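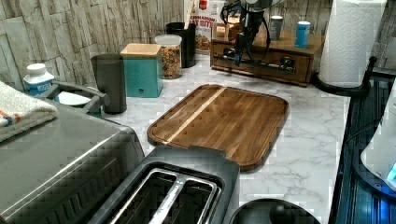 How to Oil a Wooden Cutting Board (and Keep It Happy for Years)

I have been meaning to write this one up for ages, because it's the question I get more than any other, usually from somebody whose board has gone pale and fuzzy and who is wondering if it's time to throw it out. Please don't! A tired board is nearly always a thirsty board, and an evening's work with a rag will bring it back.

What you'll need

Food-grade mineral oil (the plain kind from the drugstore is fine)
A sheet of fine sandpaper, 220 grit or so
Two clean cotton rags, old T-shirts being my favorite
Dish soap, a soft brush and a lemon
Board cream, if you like a softer finish. I use the Surkstead one, but any mix of beeswax and mineral oil will do.

Step 1. Wash it and let it dry all the way

Scrub both sides with warm soapy water, rinse quickly, and towel it off. Then stand the board on its edge somewhere airy and leave it overnight. I know that's the dull part, and I have skipped it myself more than once, and every time I ended up with cloudy patches that took weeks to fade. Never soak it in the sink, and keep it out of the dishwasher.

If it smells of onions, sprinkle it with coarse salt, rub it with half a lemon, and rinse before you set it out to dry.

Step 2. Sand only if it needs it

Run your palm over the wood. If it feels smooth, go on to the next step. If it's rough, sand lightly along the grain, with no pressing, until the fuzz is gone. On a board made of joined strips the grain usually runs the same way as the strips, so they're a handy guide. If your board has a juice groove, fold the paper over your fingertip and follow it around, then wipe off the dust with a barely damp rag and let it dry again.

Step 3. Oil it, and don't be shy

Pour a small puddle in the middle and spread it out with the rag, working over the top, the bottom and all the edges. The edges matter a great deal, and the end grain there will drink up more than you'd expect. Go around the groove twice. You want the whole thing shiny.

Step 4. Wait, then wipe

Leave it for at least 6 hours. I like to do mine after supper and come back to it at breakfast. Buff off whatever is left with the second rag, and if the wood still looks dull in places, give it another coat. A very dry board may want 2 or 3 coats before it settles down.

Step 5. Finish with cream

Rub in a little board cream with your fingers, wait twenty minutes, and buff. Water should bead up nicely afterward.

How often?

Once a month for a board you use daily, a bit more in winter when the heat is on. Mine gets its big treatment in November, before the holiday baking starts and I can't get near the counter.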